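Comparing Grippers at the Bench: Crescencio Arroyo on Fingers, Cables and Small Objects
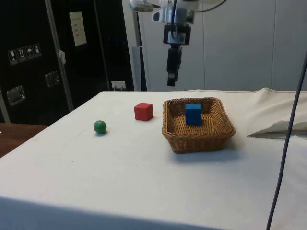
What decides whether a gripper suits light tabletop work? Mostly fingertip shape and how finely the closing force can be set; rated payload seldom matters with objects this size.

Crescencio Arroyo has spent most of the period since January comparing 3 grippers on one arm at Honside, where he runs the test bench. Two are parallel-jaw units, from Jornitz and Nuslow. The third was built in-house and goes by Mwaipopo, after the street the workshop is on.

The objects are a ball, blocks and a wicker basket. "A cube is forgiving," Arroyo said. "Two flat faces, two flat fingers. The ball tells you more. If the fingers close off center, it rolls before there is any grip."

The basket raises a different problem. A block standing near a side wall leaves little room for the outer finger, and the weave flexes when touched. Arroyo prefers a narrow gripper for that reason, even at the cost of stroke. "I would give up 10 millimeters of opening to get a thinner finger. Wide jaws look good on a data sheet."

Each gripper gets 37 attempts per object, with the same controller settings and the same approach height. Fingertip pads are replaced between objects. Arroyo logs slips separately from missed grasps - a slip points to force or pad material, a miss usually to calibration.

The Nuslow unit has been the easiest to integrate. The Jornitz closes more evenly at low force but needs a separate cable run, and he has rerouted it twice to keep it clear of the wrist. "Cables are half the job. A stiff one pulls on the wrist and the arm reads it as load."

He has not picked a winner. The Mwaipopo fingers are being recut with a shallow groove for round objects, and the ball series will be repeated on all units once they are back.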